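통합검색 메뉴 전체 글 태그 검색어를 입력하세요

작업노트 / 8월, 오전 10시 40분부터

시뮬레이션에서 그리퍼 두 종 비교. 지난번에 쓰던 Gurnau 2지 그리퍼와 새로 받은 Ramalho 모델. 팔과 제어기는 그대로 두고 손끝만 바꿨다. 손목 카메라 위치도 건드리지 않음. 제어 쪽은 Orby 기본값, 파지 후보 생성은 Naser 스크립트를 그대로 사용.

시작하자마자 막힌 것: Ramalho 쪽 모델 파일의 손가락 원점이 패드 중심이 아니라 손가락 뿌리에 잡혀 있다. 그대로 불러오면 닫는 위치가 안쪽으로 밀려서 물체에 닿기 전에 닫힘 완료가 뜬다. 오프셋을 넣고 다시 저장. 원본은 _orig 붙여서 같은 폴더에 남겨 두었음. 충돌 형상도 시각 메시를 그대로 쓰고 있길래 박스로 바꿨다. 속도는 눈에 띄게 나아졌는데 패드 모서리가 실제 도면보다 조금 각지게 나온다. 이번 비교에서는 무시.

물체는 불규칙한 것 위주로 골랐다. 상자나 원통은 두 그리퍼 모두 차이가 거의 안 나서 더 돌려 봐야 얻을 게 없다. 둥글고 덩어리진 것, 한쪽이 좁아지는 것에서 접촉점이 어디로 가는지 보는 게 목적. 나무 상판 씬을 그대로 썼고 조명도 기본 방향광 하나.

파지 시도는 두 그리퍼 합쳐서 1,184회. 실패로 기록된 것이 177회인데, 이 숫자는 아직 믿지 말 것. 원점 고치기 전에 돌린 로그가 같은 폴더에 섞여 들어갔다. 분리해서 다시 세야 함.

지금까지 본 것만 적으면, 넓은 쪽을 잡으러 들어갈 때는 둘 다 손가락 벌림이 빠듯하다. 후보 생성기가 좁은 끝을 골라 주면 접근은 쉬워지는데 무게중심이 손끝에서 멀어진다. 접촉 로그를 보면 Gurnau는 그 상태에서 좌우 법선력이 잘 안 맞고, 한쪽 값이 먼저 올라간 다음 다른 쪽이 따라온다. Ramalho는 차이가 덜하지만 닫는 속도를 올리면 비슷해진다. 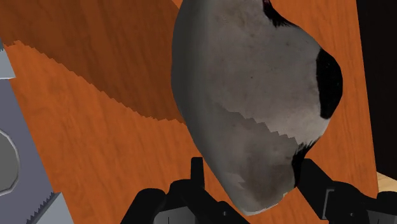

손목 카메라 렌더. 좁은 끝 파지. 가운데 톱니 모양 경계와 왼쪽 위 그림자 가장자리 계단 현상 확인.

그림자 가장자리가 저렇게 끊어지는 건 렌더러 설정 문제로 보고 있다. 그림자 맵 해상도를 한 단계 올려 봤는데 톱니가 잘아지기만 하고 없어지지는 않았다. 바이어스 값도 같이 봐야 할 것 같다. 물체 표면을 비스듬히 가로지르는 경계도 같은 원인인지 텍스처 쪽인지는 아직 모르겠음. 그림자를 끄고 한 장 뽑아서 비교하면 바로 알 수 있을 텐데 그건 오후로 미룸.

접촉 계산에는 영향 없다. 다만 이 렌더를 나중에 인식 쪽 학습에 쓰겠다는 얘기가 있어서, 그 전에 정리해야 한다. 검은 손가락과 물체의 검은 무늬가 붙어 보이는 각도도 문제다. 오른쪽 손가락과 맞닿는 부분이 그렇다. 분할 마스크를 색 기준으로 뽑던 예전 방식이면 여기서 틀릴 가능성이 높다. 마스크는 시뮬레이터의 물체 ID로 뽑을 것.

오후 2시 15분

닫는 속도를 3단계로 나눠서 다시 돌리는 중. 마찰계수는 고정. 제일 느린 단계에서는 두 그리퍼의 법선력 곡선이 거의 겹친다. 중간 단계부터 갈라지기 시작. 빠른 단계는 접촉 직후 값이 튀어서 필터를 걸지 않으면 그래프를 읽기 어렵다. 필터 거는 위치는 기록 전이 아니라 그릴 때로. 원본 로그는 건드리지 않는다.

제어 주기를 절반으로 줄이면 튀는 폭이 줄긴 하는데 전체 실행 시간이 너무 늘어난다. 비교용으로만 한 묶음 돌려 두고 기본값은 유지.

그림자 끈 렌더는 아직 못 뽑음.

남은 일
- 원점 수정 전 로그 분리, 실패 횟수 다시 집계
- 그림자 바이어스 조정, 그림자 끈 렌더와 비교
- 패드 모서리 도면과 대조
- Naser 후보 생성기에서 좁은 끝에 주는 가중치 낮춰 보기
- 손목 카메라 시야에 물체 위쪽까지 들어오게 할지 결정. 뒤로 빼면 손끝이 작아짐

댓글 3

gripnote
원점 문제 저도 겪었습니다. 손가락 모델 말고 손목 쪽 링크도 한번 보세요. 저희 파일은 거기도 어긋나 있었어요.

작성자
확인했습니다. 손목 링크는 맞게 되어 있네요. 버전이 다른 듯합니다.

하늘소
마찰계수 얼마로 고정하셨는지 적어 주시면 여기서도 같은 조건으로 돌려 보겠습니다. 속도 올렸을 때 튀는 건 접촉 강성 값 때문일 수도 있어요.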